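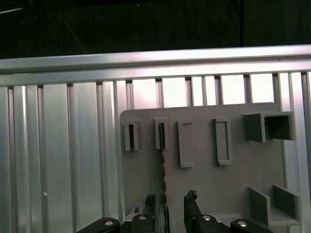
The evening crew asked whether the slots have to be cleaned out at every change or only when something is sitting in them. Every change, please. It takes two minutes with the narrow brush and it saves an argument later over who left what.

SKUNDLEY WORKSHOP, SUTVILLE
Work surface and mounting board inspection
Sheet 518
Date: 30 June 2020
Area: Bench bay 3
Checked by: day crew

Mark each line OK, FIX or N/A. Write a comment for anything marked FIX. If a line is marked FIX and it is under "Stop items," do not use the bench until it has been cleared.

STOP ITEMS

Power to bench off before hands go on the surface: OK

Bench feet on the floor, all locked: OK
Comment: Front left foot was backed off a little. Turned it down and set the lock nut.

No raised or sharp metal along the end rail: OK
Comment: Run a rag along it first, then a gloved finger. The rag will catch on a burr.

Mounting board sits flat, does not rock: OK
Comment: Pressed on all corners.

Nothing leaning on or hanging over the bench: OK

SURFACE

Slats wiped down, no oil film: OK
Comment: Use the blue bottle. The solvent from the paint cabinet leaves the metal streaky and we have asked people to stop using it here.

Slots brushed full length, both directions: FIX
Comment: There is a small white scrap on one of the wide slats to the left of the board. Pick up loose bits by hand before brushing or they go straight down a slot. Brush toward the open end.

Slot ends clear: OK
Comment: Dust packs into the square ends by the rail. The brush does not reach into the corners. Use the plastic pick, and leave the screwdriver in the drawer.

Slats tight, no movement side to side: OK

Scratches or dents deeper than a fingernail: N/A
Comment: The old marks are on the bench map. Only write up new ones.

END RAIL

Rail bolts snug: OK
Comment: Checked with the short wrench. The bolt nearest the wall needs the angled one, kept with the bench map.

Recess between rail and strip free of chips: OK
Comment: Easy to miss under the overhead light because of the glare. Switch the lamp off and use a flashlight held low.

Rail straight: FIX
Comment: Straightedge shows a slight gap near one end. It is inside what Carrasco allows in the bench manual, but it was not written up last time, so it goes on the list. Measure again in July and compare.

MOUNTING BOARD

Face clean: OK
Comment: Dry cloth only. The matte face holds fingerprints and rubbing at them with cleaner makes shiny spots.

Edges sound, no chips or lifting: OK

Fasteners present and snug: FIX
Comment: One fastener did not match the others. It holds, but the head is a different size and you need a second driver to get the board off. Replacement ordered, part 1412.

Slats next to board clear: OK
Comment: Brush right up to the edge. Swarf collects along the side of the board and works its way under.

TOOLS AND SUPPLIES

Narrow brush: OK
Plastic pick: OK
Flashlight: FIX
Comment: Weak. New batteries are in the office.
Clean rags: OK
Comment: About 3 days' worth left in the bin.
Gloves: OK
Comment: Mediums are low.

OPEN ITEMS CARRIED FORWARD

1. Brush the slots again and sign the line. Evening crew.
2. Second straightedge reading on the end rail, in July.
3. Swap the odd fastener when part 1412 comes in. Board comes off for this, so wipe under it at the same time.
4. Flashlight batteries.

NOTES FOR THE NEXT CHECK

The Skesitura job will need the board moved toward the middle of the bench. Do the board section again after the move, even if the rest of the sheet was done that morning. Write the new position on the bench map in pencil.

Two people asked about waxing the slats. The manual does not call for it and wax holds dust, so leave them bare.

If you find a line on this sheet that no longer applies, cross it out, initial it and put the sheet in the office tray. Do not leave it blank. A blank line gets read as not checked and the whole bay has to be done over.

Completed sheets go in the green binder behind the last one for the same bay.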